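4. Your first room-tidying shift

Good news for the room crew at Larwood: from now on the robot does the fetching and you decide what goes where! Run this in the simulator before you take a real floor.

1. Load the bedroom and wait for both arms to come up.
2. Pick an item and choose Left or Right gripper.
3. Press Hold. Check the grip in the hand view before moving on. 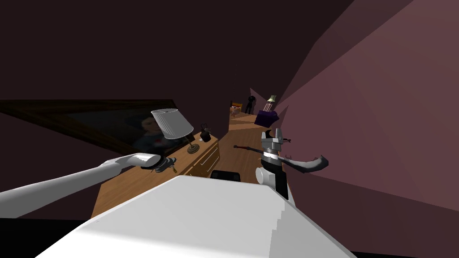
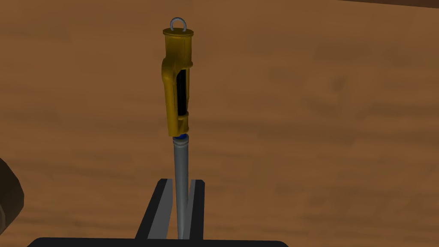
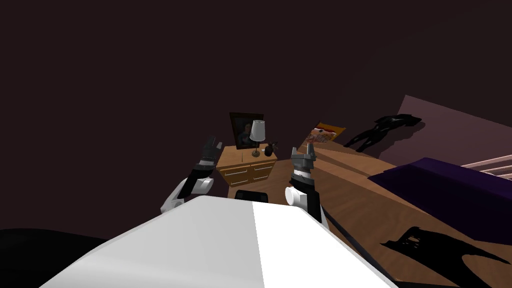 Fig. 4: Simulator views. First, long stick in the right gripper; second, hand view of a yellow-handled tool; third, both grippers open.

4. Choose Place, then Release.

Note: Carys Bowen's crew practiced all through August and now spend their mornings on guest requests, a lovely change from hauling.

CAUTION: Swing long items slowly near lamps. Stop the arm before you change grippers.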